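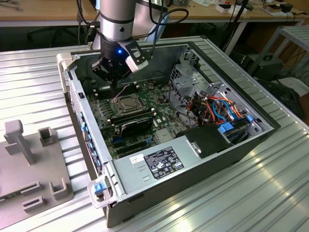

Gramum will open its desktop computer refurbishing service to schools, libraries and small offices across the region in November. The service takes in tower computers that have been retired from everyday use, strips and checks them, and returns them to work or breaks them down for parts. Each tower is laid on its side with the side panel off so the whole board can be reached, and the power supply, drive cage and graphics card can stay in their places while the memory slots and the open CPU socket are inspected. Coloured cabling is left routed between the drive cage and the board unless a lead is damaged.

The service grew out of a trial with Serard, an office supplier that had 268 desktop towers in storage after moving its staff to laptops. Most were sound machines let down by a tired hard drive or too little memory. Gramum sorted them by model, then by fault, and kept the ones beyond repair as a source of matching parts.

Under the new service, customers can book a minimum of 10 computers per collection. Machines are logged on arrival and drives are wiped before any other work begins. A written report is sent within 17 working days, listing each computer by serial number with its condition, the parts fitted and the cost. Customers can then choose to take a machine back, sell it to Gramum for credit or send it for recycling.

Processors and memory modules removed during inspection are stored in labelled anti-static trays. Thermal paste is cleaned off and renewed whenever a cooler has been lifted — a small job, but one that is often skipped on older office machines.

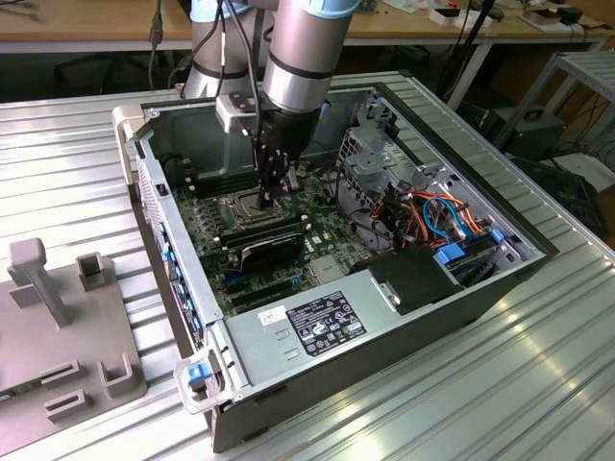 Will customers need to remove their own hard drives before collection?
Drives can be left in place. Gramum wipes them on arrival and includes a certificate with the report. Customers who prefer to keep their drives may take them out first, and the computer will be accepted without them.

Refurbished towers will be sold through Planell under the Iyamu label, with a warranty of 3 months on parts and labour. Keyboards, monitors and power cords are sold separately. Laptops and all-in-one computers are not accepted at this stage.

Bookings can be made through the Gramum website or at the service counter, which is also open on Saturday mornings. Organisations with fewer than 10 computers can ask to be added to a shared collection in their area.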